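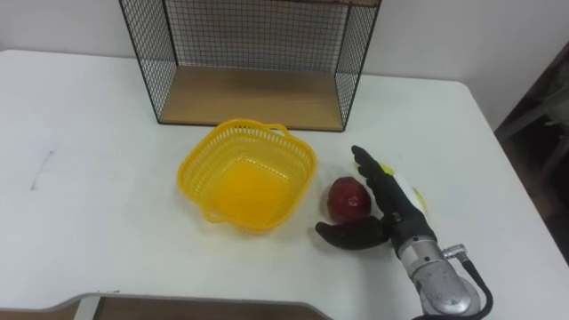

A hand at the bench, fingers behind the fruit and thumb in front. Photo: Edau

Research | Interviews

Teaching a hand when to stop closing

Sofia Vrettos started the project with a different question. She wanted to know how many demonstrations a humanoid hand needed before it could move a piece of fruit into a basket on its own. By July she had dropped that and was asking which part of each demonstration the hand was learning from.

"We had 3408 demonstrations and we were treating every second of them the same," she says. "Most of those seconds are the arm travelling through the air. The bit that matters is very short, and it was getting drowned out."

Vrettos leads the manipulation work at Edau, a small lab that shares a floor with two software firms. I spoke with her and her colleague Kofi Appiah over an afternoon, partly in the meeting room and partly beside the bench.

The method they settled on is called Fondari, a name Appiah picked and now regrets because people keep asking what it stands for. It stands for nothing. What it does is give extra weight in training to the stretch just before and just after the fingers touch the object. The rest of the movement still counts, but less.

"You could call it marking," Appiah says. "A teacher marking an essay might put most of the marks on one paragraph. We put most of ours on the grasp."

Finding that stretch in the recordings was harder than it sounds. The hand has no touch sensors in the fingertips, so the team works from the current drawn by the finger motors. When a finger meets something, the current climbs. It also climbs when the finger reaches the end of its travel, or when a joint is stiff on a cold morning.

"The first version was marking a lot of nothing," says Vrettos. "It had decided the most important moment in one recording was the hand opening all the way at the start."

Rizwan Bangash, who joined as a student, fixed it by comparing each recording with one of the same motion made with no object on the table. Whatever showed up in both was thrown out. Vrettos describes this as the least glamorous month of the project and the one that made the paper possible.

The result is easy to state. Trained the old way on the full set, the hand placed the fruit in the basket in 17 of 30 trials. Trained with Fondari on the same recordings, it managed 26 of 30. The fruit was set down in a new spot for each trial, within reach of the arm, and the basket was shifted as well.

I asked what went wrong in the other four.

"Three were the thumb," Appiah says. "It comes in low, along the table, and if it arrives early it pushes the fruit away before the fingers have closed. A round thing will roll. The fourth was a clean grasp and then it let go over the rim of the basket, so half in, half out, and it fell the wrong way."

The thumb problem also showed up in the old system, where it was harder to see among all the other failures. Appiah would like to train the thumb's timing separately. Vrettos is less keen.

"Every time you split something off, you have to join it back up later," she says. "I'd sooner collect better demonstrations of that one moment."

The demonstrations come from people wearing a tracking glove and moving the arm themselves. Thierry Guillot recorded more of them than anyone else, and his style has left its mark. He tends to approach with the fingers flat and close together, placing them behind the object before bringing the thumb across. The trained hand does much the same.

"We can tell whose recordings a model was trained on," Vrettos says. "Thierry's are very tidy. Rizwan's are faster and a bit sideways."

Not everyone is convinced by the numbers. Valentin Rey, who works on grasping at Kellell and read an early draft, told me by phone that he liked the idea but wanted to see it on objects that behave badly. "Fruit is firm and roughly round," he said. "Give it a bag of rice or a wet cloth. The current signal on something soft will be a mess, and that's the signal they depend on."

Vrettos agrees with most of that. Soft objects are next on the list, and she expects the contact detection to need rebuilding for them. She also says the present results come from one hand and one arm – she makes no claim about other hardware. A second hand, on loan from Visser, has different motors, and the team has only begun recording with it.

The paper is under review. The recordings will be released when it is accepted, including the ones made with no object, which Bangash insisted on.

"People will want to check how we threw things out," he told me, when he came by to ask Appiah for the bench at four o'clock. Appiah still had a run to finish and offered him half past.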